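May, afternoon, the back bedroom at Trukbridge

Clothes sorting again, and I am writing this sitting on the landing with a mug of tea before I forget which pile was which. We said we would settle the question of the fleeces, so that is what I set out to do, although I did wander off into bed linen for a good while first. The Plusto storage boxes have arrived and they are shallower than I had hoped. Anything fluffy will have to be folded properly and laid flat, and I have got into the habit of rolling things, so I shall have to mend my ways.

I started by looking at what a fleece does when it has simply been dropped on the bed, the way most of us leave one at the end of the day. Smooth cotton is easy enough, you find a corner and off you go, but a fuzzy fabric bunches into itself and the edges disappear. The orange one was quite the worst for this. 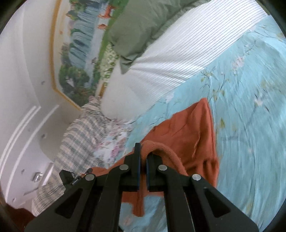 What I have decided, after a fair bit of muttering, is that the neck end is the place to begin. Take hold there, lift slowly, and let the weight of the rest pull the creases down before you lay it out again. Going in from the middle only gives you a bigger bundle than you had before – I did that 3 times in a row before I learnt my lesson.

The flowered bedspread is a pleasure to work on, all those little blossoms and branches on the turquoise, and I would happily have it at home. It does wrinkle along with whatever is being folded on top of it, though, so smooth it out between garments. The pinstriped pillow can stay where it is.

Dhillon shelf labels: still 19 to write out. The Grarance liners are in the cupboard under the stairs, behind the ironing board, if anyone wants to make a start before I am back. Jumpers next, then the scarves, and please leave the sock bag alone until I have been through it.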